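Sorting a Big Tub of Toy Bricks

My sister Rocío handed down a tub of some 142 toy bricks in June, and oh my, they were sticky! If yours are too, put the kettle away (hot water can warp them) and follow along.

Step 1: Tip out a small heap
Cover the table with paper and work through one handful at a time, picking out crumbs and hair as you go. 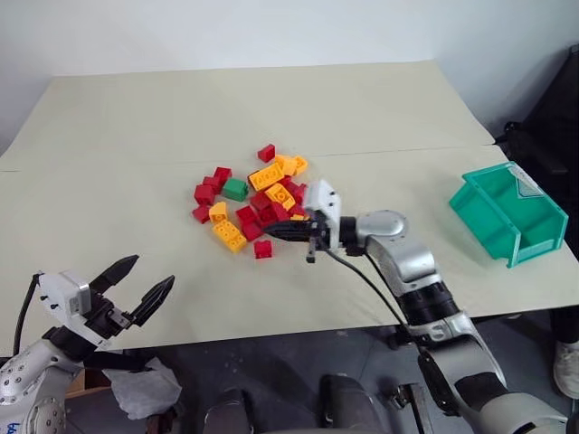
Step 2: Soak and rinse
Lukewarm water, a squirt of dish soap, 8 minutes. Swish, rinse twice, and leave them on a towel overnight.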